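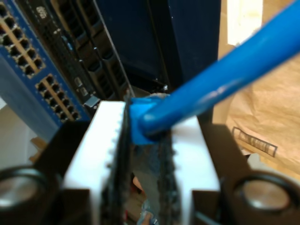

Figure 5-1. Ethernet cable, blue.

Section 5. Connecting the Trivudach recorder and bringing the station online

This section covers the work done at the vault after the sensor has been set on its pad and leveled. It applies to the Trivudach three-channel recorder used with the Mendes broadband sensor. If you are installing a strong-motion sensor, follow Section 6 and come back here at 5.4.

Allow half a day. The electrical work takes less than an hour, but the sensor needs time to settle before the final checks mean anything.

5.1 Before you go to the site

1. Get the station code and the network address sheet from the data office at Grutstead. Do not make up a temporary code. Data filed under the wrong code has to be moved by hand later.

2. Install the Drastik setup program on the field laptop and open it once in the office. It asks for a license number the first time it runs, and there may be no signal at the vault.

3. Charge the laptop. The recorder does not power it.

4. Check that the recorder's memory card is in its slot and formatted. A card formatted on a desktop computer will be rejected. Format it in the recorder, under Storage > Prepare Card.

5. Pack the sensor cable, the GPS antenna with its lead, two network cables, the grounding strap, a voltmeter, cable ties, a compass and the station log.

Note: The compass is only for checking. Orientation of the sensor is covered in Section 4 and should already be marked on the pad.

5.2 Power and ground

CAUTION: Connect the ground before anything else, and disconnect it last. Do not work on the antenna lead or the grounding strap when thunder can be heard.

1. Bolt one end of the grounding strap to the lug on the left side of the recorder. Clean paint or corrosion off the vault ground bar and bolt the other end there.

2. Measure the battery voltage with nothing connected. Write it in the log.

3. Make sure the recorder's power switch is at OFF.

4. Connect the power lead to the recorder first, then to the battery, red to positive and black to negative.

5. Set the switch to ON. The status light shows amber during startup and changes to green when the recorder is ready. Startup can take several minutes with a large memory card.

If the light stays amber, read the fault code on the front display and look it up in Appendix B. A code in the 100 range is a storage fault. The one seen most often in new stations is 193, card not prepared. Go back to 5.1, step 4.

If there is no light at all, check the fuse in the power lead. A blown fuse usually means the leads were reversed for a moment. Replace it with the same rating and check the polarity before you switch on again.

5.3 Sensor cable and GPS antenna

1. With the recorder switched OFF, push the sensor cable into the socket marked SENSOR A. Line up the keyway and turn the collar until it clicks. Do not force it. A bent pin in this connector means the whole cable has to be replaced.

2. Lay the sensor cable in a loose loop on the vault floor between the sensor and the wall. A tight cable passes wall movement and wind noise to the sensor. Tape the loop down in two places.

3. Mount the GPS antenna outside with a clear view of the sky. A fence post is fine. Under a tree is not, even in winter.

4. Run the antenna lead through the conduit and screw it to the socket marked GPS. Finger tight is enough.

5. Fill the open end of the conduit with duct seal. Mice will find it otherwise, and so will water.

6. Switch the recorder ON and wait for the clock indicator on the display to change from SEARCH to LOCK.

Note: The first lock at a new site may take up to 28 minutes while the receiver builds its satellite table. Later locks are much faster. Do not power the recorder off and on during the search, as the table starts over each time.

5.4 Network connection

The recorder can be reached in two ways: straight from a laptop, for setup, and through the site modem or router, for sending data. Both use the same socket, so you will set up first and then move the cable.

1. Plug one end of a network cable into the recorder's LAN socket and the other into the laptop.

2. Start Drastik and choose Find Recorder. The serial number should appear in the list. If it does not, turn off the laptop's wireless connection and try again.

3. Open Network Settings. Enter the address, mask and gateway from the address sheet. Leave the name server blank unless the sheet gives one.

4. Enter 3596 as the data port. All stations in the Grutstead network use this port for outgoing data, and the receiving computer does not listen on any other.

5. Enter the station code, in capitals.

6. Choose Save and Restart. Drastik will lose contact with the recorder at this point. That is normal, as its address has changed.

7. Unplug the cable from the laptop and plug it into the site modem. Check that the small light beside the LAN socket comes on.

8. Call the data office and ask whether packets are arriving. Stay at the site until you have an answer.

CAUTION: Do not run a network cable outdoors or between two buildings. Ground voltage can differ between them during a storm and will damage the equipment at both ends. Use the fiber kit described in Section 8.

If no packets are arriving, check these in order: the modem has a signal, the cable is fully seated at both ends, the gateway matches the sheet, the port was saved. Swap the cable for the spare before you change any settings. More time has been lost to a broken clip on a plug than to every wrong setting put together.

5.5 Sampling and channel settings

Most of the channel settings load from the sensor file and should be left alone.

1. Reconnect the laptop and choose Find Recorder.

2. Under Sensor File, choose the file for your Mendes sensor by serial number. Each sensor has its own file with its own calibration values. A file from another unit of the same model will load without any warning, and the magnitudes worked out from that station will be wrong.

3. Check that the three channels are listed as vertical, north and east, in that order.

4. Set the sample rate to the value on the address sheet. Do not raise it to get better data. A higher rate fills the card sooner and can overload a slow modem link, and the analysts do not use the extra samples for regional events.

5. Turn on Continuous Recording. Trigger mode is for temporary stations only.

6. Save, then return the network cable to the modem.

5.6 Mass centering and settling

The sensor holds small masses that have to sit near the middle of their travel. Moving the sensor, closing the vault or a change in temperature can shift them.

1. In Drastik, open Sensor > Mass Position. Three values are shown, one for each channel.

2. If any value is above the limit printed inside the sensor lid, choose Center. You may hear a faint motor sound from the sensor.

3. Wait 5 minutes and read the values again. Repeat if needed, up to three times.

4. Put the insulating cover over the sensor and close the vault.

5. Read the values one more time from outside.

If a mass will not center after three tries, the sensor is probably out of level. Open the vault, check the bubble and adjust the feet as described in Section 4. Lock the feet again afterward.

Note: Expect slow drift on all three channels for the first day or two, and longer in a new concrete vault. Do not center again during this time unless a value passes the limit. The data office can send the centering command from Grutstead.

5.7 Final checks

1. Open the live view and stamp your foot once, a few steps from the vault. A short burst should appear on all three channels. If one stays flat, check the sensor cable.

2. Confirm that the clock shows LOCK and the status light is green.

3. Confirm that the card shows free space and that the amount is going down.

4. Measure the battery voltage again with the recorder running and write it under the first reading.

5. Write the following in the log: serial numbers of recorder, sensor and antenna, sensor file name, three mass positions, both voltages, time of leaving in UTC.

6. Lock the vault and the gate.

Write down the time of the foot stamp too. Analysts going through the first day's records will otherwise spend time on it, and on your footsteps, and on the truck.

5.8 After the visit

Send a copy of the log page to Zulmira Magalhães in the data office the same day. The station is marked as under test until the page is received, and its readings are left out of event locations until then.

Questions about cables, sensor files and replacement parts go to Kheri Muli in the instrument shop. Include the serial number of the recorder and any code on the display. Parts orders placed before the stock count in June are shipped first.

Stations with lead-acid batteries need a voltage check at every visit. Replacement is covered in Section 9, together with solar panel cleaning and the desiccant packs inside the recorder case.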